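Quest design, handout 6: keeping your phases straight

Okay, so a lot of you got stuck on the last exercise, and I think it's my fault for rushing the part about phases. Let me go over it again, slower this time.

A phase is just a number the game keeps for each quest. In our class project, Fleston, the ferry quest starts at phase 1 when the player walks onto the dock, and it goes up whenever something happens that the journal needs to know about. That's all it is! The player never sees the number, only the journal text you tie to it.

Where it gets messy is when two quests touch. Say the player has to bring a sealed letter to Kultard, but the gate guard also wants a bribe in a different quest. If the guard dies in the bribe quest at phase 3, what does the letter quest do? Half of you had the guard standing there and talking anyway (I laughed, sorry). Check the other quest's phase before you start the dialogue, every single time.

Some things I want to see in your next version:

Every phase has a journal entry, even a short one.
No phase can be reached only by talking to someone who might be dead.
If you skip a phase, write down which one and why. I skip from 4 to 6 in the letter quest and I still forget what 5 was for.
Rewards go in the last phase. Somebody handed out 290 gold in phase 2 and I just walked away rich.

The Zallent branch is optional. If you do build it, remember it can start before or after the ferry, so test both orders. My own script file for that branch is 3,807 lines long and I don't recommend it. Use the small template, it's 128 lines and does nearly everything.

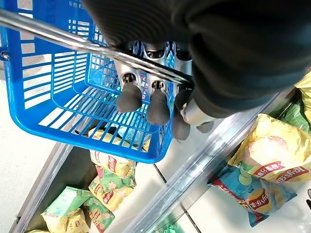

Urbonaitė Hall, Nov 19, 2012

Reading for next time is the chapter on branching dialogue, plus your own quest log from the August build if you were here for that. Bring a flow chart on paper, please, with the phase numbers written in. Pencil is fine. We'll swap charts and try to break each other's quests, and I get to go first on the letter one.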